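Robots at Work: What Changes for the People?
Reading time: 5 minutes

Many adults work in offices, stores, hospitals, and workshops. In some of these places, machines now do part of the work. When a machine does a job with little help from a person, we call it automation. A dishwasher is a kind of automation. So is a door that opens when you walk up to it.

A robot is a machine that can sense what is near it and move to do a task. Robots that stay in one spot and repeat one motion have been used in factories for a long time. Robots that work in ordinary rooms are newer. Rooms are difficult for them. Chairs get moved, cables lie on the floor, and the same object may be in a different place every morning.

A company named Brudska looks after offices for other businesses. It has 67 employees. They set up meeting rooms, clean the boards and desks, and put things back where they belong. In September the company began preparing a robot, called Tilia, to help with some of these tasks.

How does a robot learn a task?

Tilia does not know what a whiteboard is, or how hard to hold a marker. It must be given many examples. One way to make them is for a person to do the task while holding a gripper in each hand. A gripper is a tool that opens and closes to pick things up, as your thumb and fingers do. The person works with the grippers instead of bare fingers, and the movements are recorded. A computer program then studies the recordings and looks for patterns that the robot can use.

The examples have to be varied. If every example used the same cup on the same desk, the robot might fail when it met a different cup. For that reason, employees repeat a task in different ways and in different parts of a room.

Some grippers have cubes or boards near them, printed with black and white squares. A camera can find these patterns easily, and a computer can use them to work out where a tool is and which way it is turned.

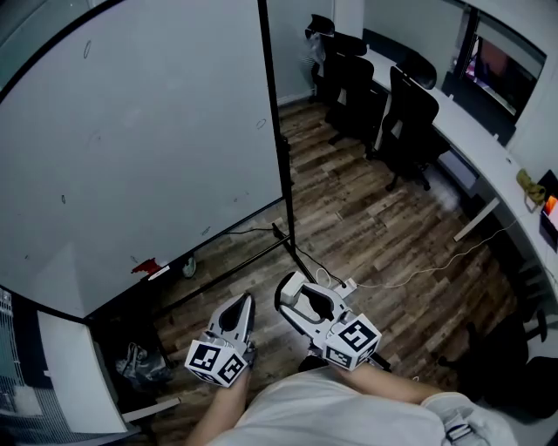
Hand-held grippers, from two points of view.

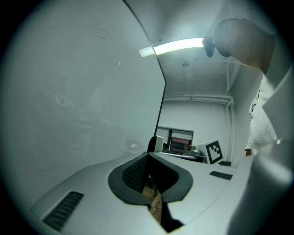
According to Yannick Marty, the first days with the grippers were tiring, and simple jobs felt strange. He said that he had never thought about how he picked up an eraser until he had to do it slowly, again and again, and that he now wants to know which tasks the robot will take over and which will stay with him.

That is a fair thing to ask, and workers in many places are asking it.

What changes for employees?

Some tasks become smaller. At Brudska, the plan is for Tilia to wipe boards and collect small items in the evening, after 7 p.m. Employees who did that work will spend less time on it.

Some tasks are new. Someone must make the examples, check that the robot has done its job properly, and stop it when it makes a mistake. Employees at Brudska who choose this work receive up to 3 weeks of training.

Some tasks do not change. People still greet visitors, notice when a chair is broken, and decide what to do when two groups have booked the same room.

Automation can also cause worry. In some workplaces, a machine has meant that fewer people were needed, and employees lost their jobs. Brudska has told its staff that no one will be dismissed during the first year of the project. It has not yet said what will happen afterward. Employees meet with their managers every month to discuss this.

Recording at work also needs rules. Employees must be told when a camera is on, and they must be able to say no. Names and private papers should be put away before a recording begins.

Words to know

Automation: using machines to do work with little help from people.
Gripper: a tool that opens and closes to hold things.
Training: for a person, learning a new skill; for a robot, being given many examples of a task.

Something to try

Pick up a pencil with a pair of kitchen tongs and try to write your name. Then write down every small step your hand took.

Comments (3)

Femi Adeleke
We did the tongs activity in class. Most of the names could not be read, but the lists of steps were very long.

Kojo Frimpong
My daughter would like to know if the robot gets a lunch break. I said it probably has to charge.

Vasco Sampaio
Please add a part about hospitals. My students asked about it right away.

Contact the Learning Desk | Copyright Spanos Learning Pages | Back to top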